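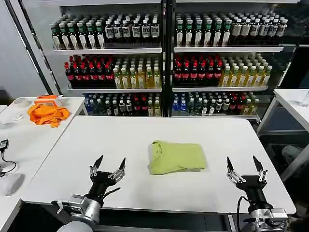 Re: Club shirts – sizes and washing

On Thursday a member wrote:
> Has the order gone to Hornano yet? I asked for a medium but
> the last lot came up small. Also, can they go in the dryer?

The order hasn't gone. I'm holding it until Monday evening, so there is still time to change. I've put you down for a large unless you tell me otherwise.

Hornano want 8 weeks for printing now. Wulletti can do it in 2, but they charge for the screen again and their smallest size is a 7-8 years, no good for the under-sixes. I'd stay with Hornano.

No dryer, please. Wash at 30, inside out, and hang them up. The lettering on mine cracked after two goes in the dryer.

Still missing sizes from the Zernura group and from both families coming over from Nouri. Reply to me and not to the whole list – the digest was very long last month.

Old shirts are fine for October. Any you've grown out of can go in the box by the door.

Membership sec.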